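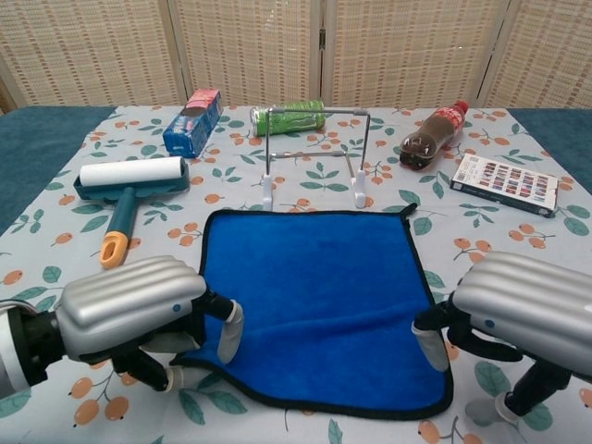
Skostero 3408 Two-Hand Set

The Skostero 3408 is a matched pair of multi-finger hands for two-arm benches. Each hand has a ridged silver back shell, black finger segments and light gray fingertip pads. Left and right units share one controller, the Vakulenko 2.

Typical use
Cloth handling and mixed household items. Our standard bench trial starts with a microfiber towel laid flat. Cans, drink cartons, bottles and a lint roller go on the same table, and the cloth under them is left unclamped.

Compared with the Bosholm parallel gripper
The Bosholm closes faster and costs less. It is the better choice for boxes and other rigid parts. On a flat towel it tends to pinch the cloth underneath as well – the 3408 can set one pad on the edge and bring the thumb in separately.

Specifications
Control rate: 40 Hz
Spare pad sets included: 3
Mounting: Istow wrist plate, left and right
Controller: Vakulenko 2, sold separately

Pads are a wear part. Wipe with a damp cloth only – solvents harden the surface. Recalibrate the thumb after each pad change.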